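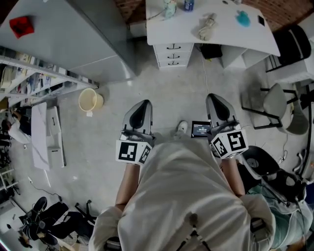
Glaze notebook, Kirkthorpe workshop
September, second entry

Carried over from last entry: the satin white is still crawling on the inside corners of the square dishes. Fine on bowls, fine on tiles, bad on anything with a sharp inside angle. Po-yen thinks the glaze is going on too thick where it pools. I think it is partly dust. We agreed to test both before touching the recipe.

Batch
Mixed 378 g dry of the satin white, same recipe as the card on the shelf door. Frit is from the new Cliven bag. The old bag ran out halfway through the last batch, so the last batch was a mixture of the two and I don't want to read too much into it. Sieved twice. There was a bit of grit left in the mesh the first time that would not push through, hard and slightly yellow. Thrown out. If it turns up again I'll keep it and ask the supplier.

Consistency was heavier than I like straight out of the bucket. Added water a little at a time until it ran off a finger and left the fingerprint lines showing. Should really be weighing a fixed volume and writing that down. Naledi has asked for this more than once and she's right. The measuring cylinder is chipped at the lip but the scale on it is readable, so there's no excuse.

Test pieces
All from the Brasodis stoneware, all bisqued together in the last load. Dishes marked on the foot in iron oxide:

A – wiped with a damp sponge, dipped normally
B – wiped, dipped, then corners thinned with a dry brush
C – not wiped, dipped normally
D – not wiped, corners thinned

C picked up glaze noticeably unevenly on one wall. Could be dust, could be that I was holding it in the tongs at a bad angle. Let it dry and found hairline cracks along the inside corner before it ever went near the kiln. A had a few as well, shorter. B looked clean. D had one crack that I rubbed over with a fingertip until it closed.

That already points to thickness more than dust, but dried cracks don't always turn into crawling, so wait for the firing.

Firing
Used the Molefe kiln because the big one is full of Silvana's planters. Dishes on the middle shelf, with witness cones front and back. The climb was normal until 876 °C, where it sat and barely moved for longer than it should have. Elements all glowing when I looked through the spy hole, or all the ones I could see. Lid seated properly. It picked up again without me doing anything and reached temperature late.

Shamim says it did the same thing on his last firing and he put it down to a heavy load. Mine was not heavy. I've written it on the kiln sheet. We should check the relay before the thermocouple, since the thermocouple was changed in spring and the relay looks original.

Left to cool for 14 hours before cracking the lid. Still warm on the bottom shelf, gloves needed.

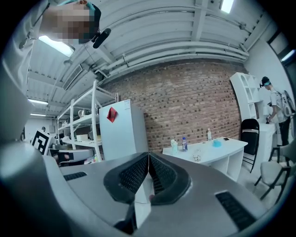
Results
A – crawled in one corner, small bare patch
B – good in all corners, slightly thin at the rim where I got carried away with the brush
C – crawled badly, bare along most of one side
D – crawled a little where I had rubbed the crack closed

So wiping helps and thinning helps, and thinning helps more. Po-yen has been told and was polite about it.

Surface is right: soft, no glare, no pinholes that I can find. Color is a touch warmer than the reference tile. Either the new frit or the slow climb. Can't separate those two from this one firing, which is annoying.

Cones: front one down flat, back one bent over but not touching. The back of that kiln has always been cooler and this is no worse than before.

Next
1. Refire nothing. Keep all the dishes as they are and put them in the drawer with this page number on the foot.
2. Mix a fresh batch from the same Cliven bag, weigh a fixed volume, write it on the lid.
3. Dip for a shorter count and see if that saves us the brushing. Brushing every corner is fine for tests and hopeless for Lwazi's order.
4. Lwazi to say whether the slightly warmer white is acceptable. If yes, change the reference tile and stop arguing about it.
5. Relay on the Molefe. Silvana has the wiring diagram, or had it.

Bucket lid is cracked – taped for now, needs replacing.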